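Kikdale Community Help
Teaching and Demonstration – Two-arm stations

How consistent should the starting position of a garment be when recording folding demonstrations by remote control?

Asked by Tyra Haugen, 18th April

Our department operates a two-arm station for teaching laundry folding. An operator moves a pair of leader arms by hand, and the arms at the table follow. We have recorded 187 demonstrations to date, all of them with shorts, and all performed by the same 2 operators.

Our written procedure states that the garment is to be laid flat between the arms with the waistband toward the left arm and the legs toward the right. It does not state how flat, and it is silent on the matter of other clothing on the table. One operator smooths the fabric before each recording. The other begins as soon as the legs are apart.

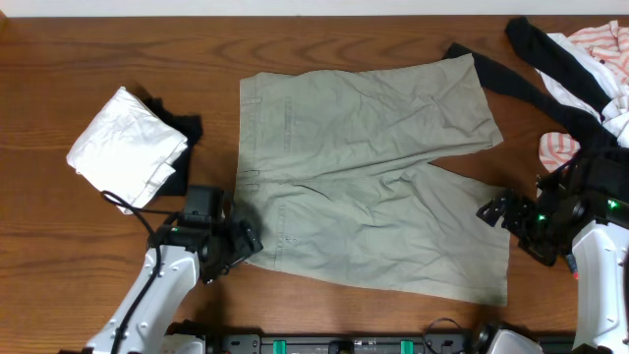 The trained policy performs the first fold acceptably when the garment has been smoothed. When it has not, the right gripper frequently closes above the hem and the attempt must be stopped. We would be grateful for guidance on the following points. Should the procedure require smoothing? Should finished and waiting items be removed from the table before recording begins? Is it advisable to discard the demonstrations that do not match the revised procedure?

Answer 1 (accepted)
Posted by Vanhove Training Office

We would advise against requiring smoothing. A policy trained only on pressed, square garments will have no record of how to recover from a wrinkle, and your operators will find themselves preparing the table by hand each time the system is used. Please keep the waistband direction fixed for the present and allow the condition of the fabric to vary. Once the first fold is dependable, begin to vary the direction as well.

The failure you describe is more likely to come from the demonstrations than from the fabric. We had the same fault at our own station in October. Upon review, one operator had been lowering the gripper until the fingers touched the table and then closing, while the other closed on the way down. The policy learned something between the two and missed the hem. We asked both operators to adopt the first method, recorded a further set, and the fault became rare.

With regard to other clothing, leave it where it would be in ordinary use, but move the piles between recordings. If a pile is always in the same corner, the policy may come to depend on it. Do keep loose sleeves and straps clear of the area where the legs are to be folded, as a gripper will pick up two layers without any sign to the operator.

Do not discard the earlier demonstrations. Label each one with the operator and the starting condition, and train once with and once without the set in question. Keep whichever result is better.

Answer 2
Posted by daltora_bench

Our set has 503 demonstrations and we clear the table every time. It works well for us. Check your cables also.

Answer 3
Posted by Tremis Support Desk

In addition to the accepted answer, please confirm that the leader arms and the table arms agree at the closed position. A small offset in the gripper reading will produce the same fault and cannot be corrected by further demonstrations. The check is as follows: close the leader gripper fully, hold for 3 seconds, and compare the two readings. Repeat with the other arm. If the readings differ, calibrate both arms before recording again, and note in the log which demonstrations were made before the calibration.

Comment from Tyra Haugen
Thank you. The readings on the right arm did differ. We have calibrated both arms and will record a new set with the agreed closing method – the smoothing requirement will not be added to the procedure.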